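Break room refresh, Jollonstead office – where we've gotten to

Hi all, this is my January update on the break room money. I promised to keep it to one page, so I'll try!

The short version is that the room is usable again and people are using it. The wood floor went in first and took longer than planned (the old glue did not want to come up), but I love the mix of brown and gray and it hides crumbs very well. The walls got their white paint right after that. We left the pipes along the ceiling as they were – boxing them in was quoted at more than the floor, so I dropped it.

The water dispenser is the part everyone asked for. It stands against the white wall with an outlet close by, so we didn't have to pay an electrician. Refills come over from the Breltby depot every 15 days. I started out ordering 2 bottles at a time and we kept running dry, so as of this month it's 3.
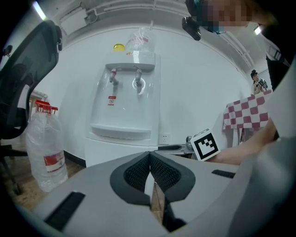
The water corner, with a bottle on the floor by the dispenser.

Spending so far is nearly 1115 dollars, counting the paint, the dispenser and the first water order. The flooring came out of the building budget, so you won't see it in my total. I still owe you the receipt from Hämmerli for the delivery charge. They've promised it twice and I'll forward it the minute it shows up.

The table is the old one from the Mimau project room with a red-and-white checkered cloth thrown over it. I was ready to ask you for a new table, but the cloth cost next to nothing and it cheered the place up so much that I let it go.

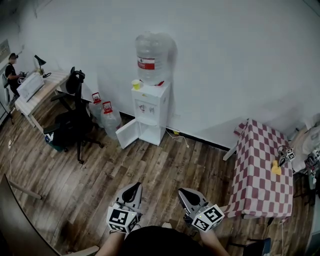
What's left is mostly small stuff. I want a proper spot for cups, and I'd like a shelf in the dispenser cabinet so we can keep spare cups and wipes in there. Somebody also needs to own the drip tray – I've been emptying it myself and I'm out two afternoons a week. I'll put up a sign-up sheet and see who bites.

Not asking for any more money this round. If the shelf turns out to cost more than I think, I'll write again before I buy anything.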